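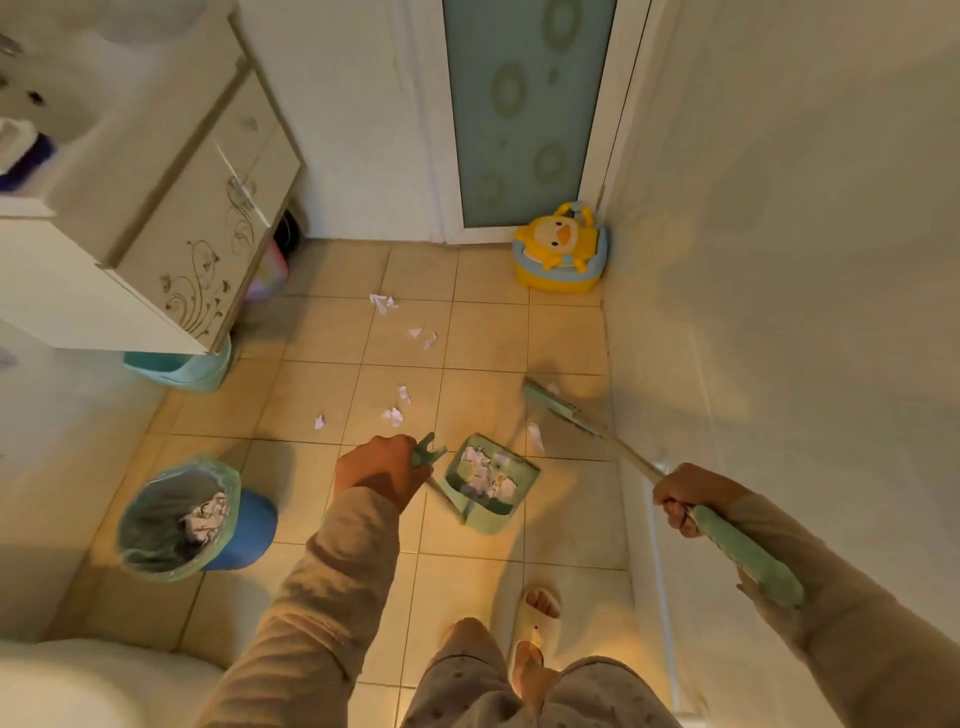

Small Bathrooms: Sweeping Up

Paper scraps on a tiled floor are best swept dry, before any water goes down. A long broom brings them in from under the vanity, and a dustpan with an upright handle saves bending.

This gallery goes with the floors sheet, which takes almost 15 minutes to work through. Notes are by Kumiko Yagi.

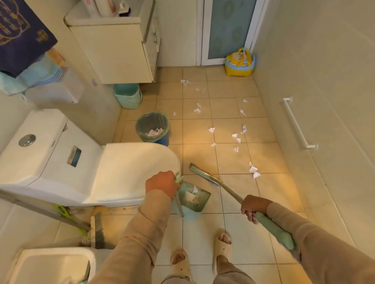 Pirari Home Help, Bathrooms and Floors Team

Torn paper trailing across the tiles towards the shower door. Start at the far end and work back to the toilet, keeping the lip of the dustpan flat on the floor. Lift the potty and check behind it.

Lined bins

Change the liner when the bin is two-thirds full. We buy ours in packs of 122, and Atif Bajwa keeps the spares in the Ichikawa store.
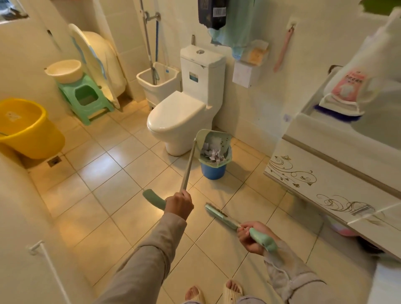

Mopping comes after sweeping, and on our rounds it is a separate job with its own line on the sheet. Move small items off the floor first. A stool will take a basin, and a baby bath can stand upright in the corner. Keep the floor drain clear so that rinse water can get away.

Next gallery: kitchens, Wednesday.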